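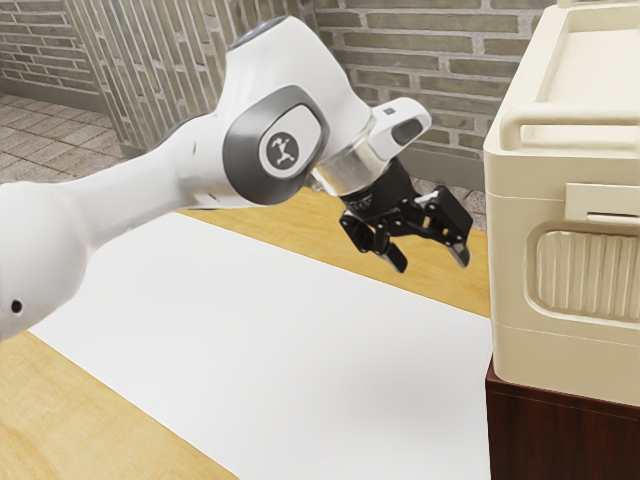
Please Let Us Keep the Paper Timetable

When I moved to Zostcombe, I could read English well but I could not understand it when people spoke quickly. The first thing in the town that I understood completely was the bus timetable. It hung behind a sheet of plastic at the stop near my flat, and it asked nothing from me. I could stand before it for ten minutes, moving my finger along the line, and no person had to wait for me or repeat a word.

In April the council took it away. They took away all of them, on every route, and put in their place a small square code which you must scan with a telephone. The notice said that the change would save money on printing and would give passengers "live and accurate information". I do not doubt that this was meant well. I have used the code many times and often it works. Still I think the decision was a mistake, and I want to explain why.

A timetable on a wall shows you the whole day. You see the first bus and the last one, and you see the long gap after lunch when you would be foolish to set out. With the telephone I see the next 2 departures, and if I want more I must press, and wait, and press again. It answers the question "when is my bus?" very well. It is much weaker with the question "what kind of day can I have?", and this second question is the one I ask at my kitchen table with a cup of tea.

I grew up in Nalenberg, where the timetable was printed every winter as a small yellow book. My mother kept it in the drawer with the bread knife. We planned visits to my aunt with it, and also visits which we never made. I learned the names of villages from that book long before I saw them. Some I have still not seen. It is perhaps sentimental to speak of this, but I believe that a person who can see all the places the bus goes will sooner or later go to one of them. I went to Asness for the first time only for the reason that it stood at the bottom of the 903 column, and I was curious what a last stop looks like. There was a harbour wall and a very good bakery. The application would not have shown me Asness, as I would have had to type it first.

Then there is the matter of who is standing at the stop. My neighbour upstairs has a telephone, but it makes calls and does nothing else. Children travelling to school often have no credit. Visitors from abroad find that the signal is expensive. And all of us have had a battery die in cold weather, in the evening, exactly when it would be useful to know if one more bus is coming. The usual answer to this is that one can ask somebody. I have been that person who must ask, with an accent and a bad ear, in the rain, and I can tell you it is a larger thing than it sounds.

I hear the argument about accuracy, and I take it seriously. A printed sheet cannot know that the road is closed at Darko Bridge. But the code did not know it either, this last winter, and it promised me a bus at 8 in the morning, then took the promise back without a word. When a paper timetable is wrong, at least it is wrong in the same way for everybody, and the people waiting can be annoyed together. I have had some of my best conversations in English in this manner.

About the money I can say less. The council says it spent 500 pounds each year on printing and on the person who changed the sheets. I am not an accountant. It seems to me a modest price for something which every passenger in the town could use without owning anything, and I notice that the cost of our telephones, which we pay ourselves, does not appear in the calculation at all.

I do not ask that the codes should be removed. Let them stay, for those who like them, and I am often one of those. I ask only that the sheet of paper should come back beside the code, in a letter size which an older person can read, with the whole day on it and every stop down to the harbour. The plastic covers are still on the posts. At my stop there is now an advertisement for a carpet sale inside, and the sale has already finished.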